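Search this site Search Go

July, by the Cletton bench team

Setting up the wrist camera on the simulated Elico arm

These are the steps we use to set up the wrist camera on the Elico arm in the Ranley simulator, and to check it again after anyone has edited the arm model. They assume Ranley is installed and the Cletton cell file opens without errors. If it doesn't, fix that first. A missing mesh in the cell will waste more of your afternoon than a bad camera.

You need write access to the cell folder and a copy of the last good settings file. Make the copy before you touch anything.

Before you start

Close any policy or script that is connected to the arm. Ranley will let two controllers talk to the same arm without complaint, and the arm will twitch between them.

Load the cell and let physics settle for a couple of seconds. Send the arm to its home pose. Then pause the simulation. Camera edits made while physics is running are applied on the next step, and it's easy to think a change did nothing and enter it again.

Step 1. Attach the camera to the right link

Open the arm tree and find the camera node. It should be a child of the gripper base. In older cell files it was a child of the last wrist link, and that looks fine until you rotate the gripper. The view then stays put while the gripper body turns under it.

If the node is in the wrong place, drag it onto the gripper base and choose "keep local values." Check the offset afterward. Ranley sometimes converts it to world coordinates anyway, and you'll see a large number such as 618 in a field that should hold something small. Type the old value back in from your copy of the settings file.

Step 2. Set the position and tilt

The camera sits behind and above the gripper body and looks out past the fingers. Enter the offset from the settings file, then the tilt. Don't set tilt by dragging the handle in the viewport. Dragging changes roll as well, by a small amount that you won't notice until you compare views.

Switch the viewport to the wrist camera. Check these by eye:

- The gripper body runs along the bottom of the view.
- Both fingers come up from the body and you can see the tips.
- The gap between the fingers is clear, with whatever is beyond it showing through.

If you can't see the tips, the tilt is too low or the camera is too close. Change the tilt first, in small steps, and leave the distance alone unless tilt won't fix it.

Step 3. Open the gripper all the way

Send the open command and step the simulation until the fingers stop. Do the visual check with the fingers open. With them closed, a finger that is mounted the wrong way around can pass for a good one.

The fingers won't look identical from the camera. One may show you its face while the other is closer to edge-on. Judge them by the joint values in the side panel. Both joints should read the same travel. If one stops short, look at its collision mesh before you change the joint limit. A mesh that overlaps the gripper body is the usual cause, and raising the limit makes the finger shake.

Step 4. Check from more than one pose

One pose isn't enough. Move the arm so that the camera looks at different parts of the room and at different surfaces, and save a view from each. Use the same resolution you'll use for the real runs. We keep these next to the settings file.
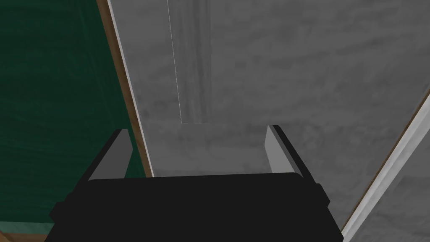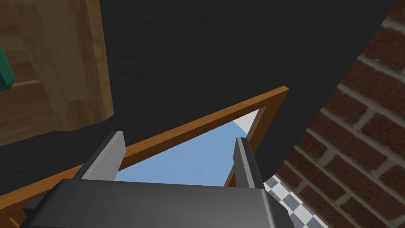
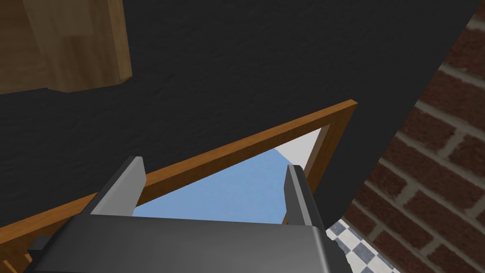

Wrist views with the gripper open and nothing between the fingers.

One reader wrote that saved views had been no help on their own cell until they started writing down the joint values with each one. They had spent a morning chasing a camera fault that was only a different wrist angle. The same reader asked whether the check could be done from the overhead camera to save time, and suggested adding a note about locking the camera node once the numbers are right.

We've added the locking note under Step 6. The joint values are a good idea and we now save them in a text file with the same name as the view. The overhead camera won't do for this check. It shows where the arm is, and it can't tell you what the wrist camera sees.

When you compare a new view with an old one, use the gripper itself as the reference. Look at the upper rim of the body and the base of each finger. The background changes with every pose. In the first view above it's mostly a mottled gray surface with a green area at the left, while the second and third have the brick wall on the right and a bit of checkered floor. None of that matters for the camera offset.

Go through the poses in both directions if you can. A loose parent link in the tree can give a good view on the way out and a shifted one on the way back.

Step 5. Near plane and field of view

Set the near clipping plane next. If it's too far out, the camera will cut a hole in the gripper body and you'll see the inside of the mesh or straight through it. Bring it in until the body is solid, then a little more. Open and close the gripper and watch the fingers through the whole stroke.

Our field of view is 50 and we leave it there. If somebody has changed it, put it back before you adjust anything else, and then repeat Step 2. A wide field of view can hide a wrong tilt.

Shadows can stay on. Turn off motion blur if your build has it turned on by default. The Begum render preset does, and it also brightens light surfaces more than we'd like. We use it only for making clips to show people.

Step 6. Save and lock

Save the cell, close Ranley completely, and open it again. Load the cell from disk and look through the wrist camera once more. Settings that were typed in but not confirmed with Enter are lost at this point, and it's better to find out now.

When the view matches, lock the camera node in the tree. Locking stops accidental drags in the viewport. Scripts can still move it, so check any randomization script that lists the camera among its targets.

If the view is still wrong

Gripper body missing from the view: the camera is probably inside the mesh. Move it back along its own axis.

View is upside down: roll is off by half a turn. Fix the roll value and don't touch the tilt.

View jumps when the simulation starts: the camera has been given a collision shape. Remove it.

Fingers drift with no command sent: check for a second controller, as mentioned at the top. After that, check the damping on the finger joints. Ours went back to the default once after a mesh import, and the fingers sagged whenever the wrist turned sideways.

Run the full check again after a Ranley update, even a small one.

Get new bench notes by email. Enter your address to subscribe. You can unsubscribe at any time.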